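Thread, because the paper is in review and I have feelings I can't put in the paper. It's about why we stopped telling our robot when it was wrong and started telling it when it was about to be.

1/ The project is called Vetine. Two arms, one table, one policy that looks at camera frames and decides where both arms go next. The tasks are the kind a bored five-year-old does well. We have a grant for this.

2/ Standard recipe: a person teleoperates the arms through the task a lot of times, you train a network to copy the person, you run it, and it copies the person beautifully until it drifts a finger's width to one side. Then it's somewhere no person ever took it and it starts making things up.

3/ The usual fix is corrections. A human watches, grabs the controls when things go bad, steers back, and you add the rescue to the training data. Good idea, old idea, works. The trouble is when the human grabs the controls. I went through our logs and the answer is: late. Very late. We are optimists, as a lab.

4/ A late correction teaches the policy a strange lesson. It learns how to get out of a ditch. It also learns that driving up to the ditch is a normal part of the commute, since every expert trajectory in that region begins there. Our baseline would creep to the brink of a failure and then recover with real flair. Reviewers of the workshop version called this "interesting."

5/ So, Plorkex. (The name was a placeholder. It's in the config files now and will outlive us all.) Plorkex is a small second network that watches the policy and guesses how soon a human would want to step in. When the guess drops under a threshold, the arms pause and the operator gets a beep. The operator either takes over or waves it on.

6/ Both answers go in the dataset. The wave-ons turned out to matter more than I expected. Throw them out and Plorkex turns into a nervous driving instructor within a day and beeps at everything.

7/ The task we used for most of the ablations is the bottle and glass one. One arm holds the bottle, the other deals with the glass, and neither is allowed to be the reason I order more glasses.

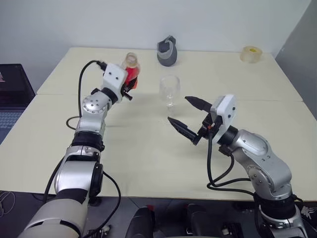

Does the pause itself mess up the policy, with all those frames where nothing is moving?

It would if you left them in. We cut every frame between the beep and the operator's first input, then stitch the trajectory back together. The version with the pauses left in learned to stop and wait for a beep, like a dog at a curb.

8/ Numbers. The full dataset is 3,000 episodes, demos and corrections together. We held out 29 object arrangements nobody trained on, and ran each policy on all of them with 3 random seeds. Same operator budget for both methods, measured in minutes with hands on the controls, because that's the part that costs money and wrists.

9/ Early corrections beat late corrections on every seed. The gap is biggest on handoffs and anything with a stem. On plain pick and place the two are close enough that I wouldn't bet lunch on it, and the paper says so, minus the lunch.

10/ What I like more than the success rate is how the failures changed. The late-correction policy fails big: fast, confident, sideways. The Plorkex one mostly fails by dithering. It hovers over a thing, reconsiders, hovers again, and runs out the clock. As a scientist I count both as zero. As the person who sweeps, I have a preference.

11/ Things that did not work, part 1: letting Plorkex take the wheel and back the arms up on its own. It backed up. Then the policy went forward again. They kept this up for a whole coffee break.

12/ Part 2: asking operators to rate how worried they were on a slider. Everyone's worry is different, and everyone's worry goes down after lunch. We switched to just recording takeovers and threw the slider out in August.

13/ Part 3: transparent objects with the wrist view only. The policy and I agree that a wine glass seen from close up is a rumor. Adding the head camera back fixed most of it and cost us a week of retraining.

14/ Caveats. It's one lab, one pair of arms, and only 2 operators, both of whom sit within earshot of me and know which result I was hoping for. They didn't know which policy was running, but I have a very readable face. If you have a different setup and a colder personality, please try it.

15/ Ruddock, our older codebase, can't run any of this, so don't write in asking for a port. The new code goes up when the paper does. The threshold is one line in the config. It's set for cautious people. Turn it down and you get our old robot back, flair included.

16/ Someone is going to ask if the beep can be changed. It can. Please pick something short. We tried a doorbell and half the building got up.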